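HOSP 214: Food Service Operations
Unit 6 handout: Work Surfaces and Daily Cleaning
Mostyn College, Department of Hospitality

This unit covers the care of food contact surfaces. Students should read it before the practical session and bring a copy to class.

Cleaning and sanitizing are separate steps. Cleaning removes grease, crumbs and residue with detergent and water. Sanitizing reduces the bacteria that remain on the surface. A sanitizer applied to a dirty surface will not work as intended, and the order of the steps is therefore fixed: scrape, wash, rinse, sanitize, air-dry.

Stainless steel is the usual choice for preparation tables. It does not absorb liquids and it tolerates frequent washing. Wipe brushed steel along the grain. Steel wool and wire brushes are not permitted in the Plenby kitchen, as they leave scratches that hold soil.
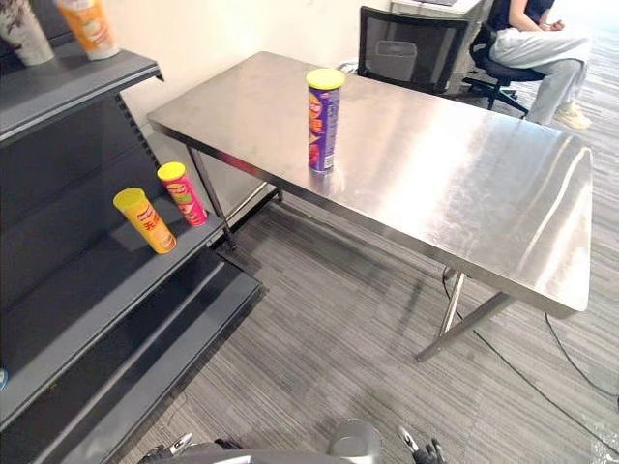 Ffion Trevor objects that air-drying leaves water spots on steel and asks whether a clean towel would do as well. It would not. A towel can carry bacteria back to a sanitized surface, and spots may be polished out before the next wash.

Surfaces in constant use must be cleaned and sanitized at least every 2 hours during practical sessions, and whenever the task changes from raw to ready-to-eat food. Enter each cleaning in the station log with the time and your initials.

Assignment: Write a cleaning schedule for one station in the Berness dining hall. The maximum length is 1,000 words. Submit it to Natanael Peixoto by February 1, 2024.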